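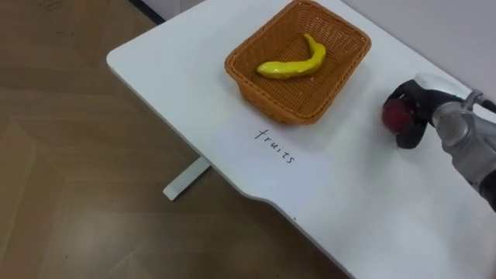 OK, picking this back up after lunch. Quick recap for whoever gets the ticket next: our Prirov gateway stopped passing sensor readings to the Stutetti dashboard sometime overnight. The sensors themselves look fine (green lights, batteries good), but the dashboard shows "last seen" times that are hours old.

What I've tried so far:

- Restarted the gateway twice. It comes back, sends a burst of readings, then goes quiet again.
- Swapped the network cable and moved to a different switch port. Same thing.
- Turned off the Ravn firewall rule for a few minutes. No change, so I put it back.

Then I pulled the gateway log and found this over and over:

`queue full, dropping oldest (limit 2,000)`

So it's collecting just fine and can't hand anything off! I checked the broker settings and somebody (OK, probably me, back in November) had set the keep-alive to 300 seconds. The Zakby router closes idle connections at 100. I'm pretty sure the gateway thinks it's still connected long after the router has hung up on it.

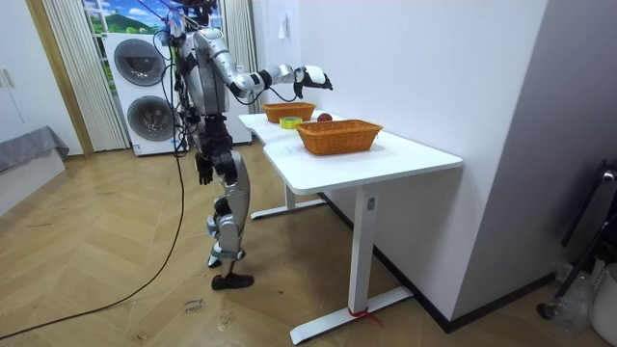

*Robot at the white desk, right arm out over the top.*

**3:40 pm** — dropped the keep-alive to 60 and restarted. The queue was at 1,201 and it's going down — slowly, but it's moving. Dashboard times are catching up too.

Still open: the humidity readings are coming in with the wrong time zone. I don't know if that's related or if it's been like that forever and I never looked. Please leave the ticket open, I'll check the queue again before I head home.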